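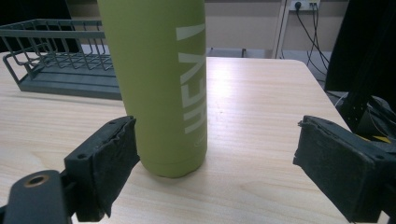 My bet with Igor was simple. If the machine could put away a whole rack of dishes by the end of February, I'd buy him dinner at Bonetti. If it couldn't, he'd do my dishes himself, by hand, for 2 months.

"You'll be eating your words," he said. "And I'll be eating the veal."

So there I was on a Thursday night with Feng-yi, watching the thing he called Brerent think about a bottle. It thought for a long time! I made tea. I drank the tea. Feng-yi read me nearly 400 lines of log, mostly the word "waiting," and did the voices.

Then it moved, very gently, like my grandmother reaching for a sleeping cat, and it picked the bottle up. I'm not proud of how loud I yelled (the downstairs neighbor hit her ceiling with something). It carried that bottle all the way across the kitchen, stopped in front of the cabinet, and stood there.

"Open the door," I told it.

"It doesn't do doors," said Feng-yi.

"What do you mean, it doesn't do doors? Where does it think dishes live?"

She shrugged and opened the cabinet. In went the bottle, on the shelf with the cereal, upside down. Four more tries and we had two mugs and a lid in there too, plus one spoon I've never seen again. I could have done the whole rack while the kettle boiled, and I told Igor so on the phone.

"But did you?" he said.

Well, no. My dishes had been sitting out since Sunday.

I went to bed cranky and left it running. Around three I got up for water and the light was on over the counter. It was holding a cereal bowl up in front of the closed cabinet, perfectly still, waiting for somebody to come along. I don't know how long it had been there.

I opened the door for it. Then I handed it a plate.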